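**FOR IMMEDIATE RELEASE**

# Motico opens its fix-it desk to small businesses, and I get to tell you about it

*Anska, June*

Hi, I run the security testing side at Motico, and they've let me write this one myself. So apologies to anyone who was hoping for a polished quote from a spokesperson. You get me instead!

The news is simple. Starting this month, any business with 24 or fewer employees can sign up for our new retest service, which we're calling Trorneo. If you've already had a security test done — by us, by another firm, by your cousin's consulting company — we'll take the report you were handed, go through the list of problems in it, and check which ones are still open. Then we'll sit down with you and help close them.

I know that sounds small. Let me tell you why I've been pestering my bosses for it.

We test a lot of networks. The report goes out, everybody shakes hands, and the PDF lands in a folder. A year later we come back for the next test and I open the old report beside the new one, and half the time I could have copied and pasted. Same old file server, same shared admin password, same remote desktop port sitting wide open to the internet. Last year we went back through our own records and pulled 1,322 findings from reports we'd written for smaller clients. A depressing number of them were still open at the next visit, including plenty that would have taken an afternoon to fix.

I don't blame the clients. Our reports are long! They're written in our language, and if you run a bakery supply company with one person who "does the computers" on top of payroll, a page about weak cipher suites isn't going to make it to the top of the pile. We rate things critical, high, medium and low, and then we leave you alone with it.
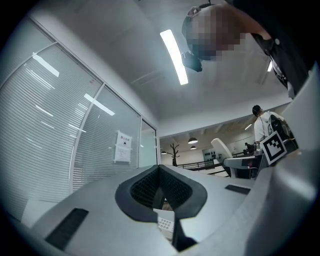

So the new service starts with the boring part. You send us the report through our secure upload page (please, please don't email it, a list of your weak spots is exactly what a crook would love to find in your inbox). One of our testers reads it and sorts the findings into what you can fix today, what you'll need a vendor for, and what can wait. Then we retest each item on the list, and you get a short status sheet with a plain yes or no beside every one.

After that come two working calls. You share your screen, we talk you through the fixes, and you do the typing, so that somebody on your side knows how it was done. If the fix belongs to your phone company or whoever hosts your website, we'll write the email to them with you. I've written an awful lot of those emails and I'm weirdly proud of them.

We tried all of this out over the winter with a small group of businesses, and the first to finish was Szabó, a family printing firm across the river from our office. They'd had a test done by another company and had been staring at the results ever since. We found that their backup system was reachable from the guest Wi-Fi, which the original report had mentioned on page 105, in a table, in an appendix. It was closed off before lunch on the first call. They also had a pile of old accounts belonging to people who'd left, and those went the same day.

The folks at Szabó told us the part they liked best was hearing which findings they could stop worrying about. I hadn't expected that, and we've since moved the "can wait" column closer to the front of the status sheet.

A few things people have already asked me:

- **Does this replace a penetration test?** No. We only check what's in the report you bring. If your report is very old, we'll say so, and we may suggest a new test before you spend money on this.
- **Will you trash the other firm's work?** Nope. Most of the reports we see are fine. If we think a finding is wrong we'll show you why and you can take it up with them.
- **Do I need to install anything?** For most retests, no. For problems inside your network we mail out a little box that you plug in and mail back when we're done.
- **Who sees my report?** The tester assigned to you and one reviewer. We delete our copy when the job closes, unless you ask us to hang on to it.

Pricing is a flat fee that depends on how many findings are in the report, and you'll have the number in writing before we touch anything. Nonprofits and public libraries in the Anska area pay half.

Sign-ups are open now on the Motico website, under Trorneo. We're taking new clients in small batches at first, so there may be a short wait for your first call. If you've had a report sitting in a drawer and feel a bit sheepish about it, send it anyway — I've seen much worse.

**About Motico**

Motico is a security testing company based in Anska. We do network and web application testing, phishing exercises and staff training for small and midsize organizations.

**Press contact**

Reporters can reach us through the press form on our website. Mornings before 11 are best, and yes, it'll probably be me who answers.

\###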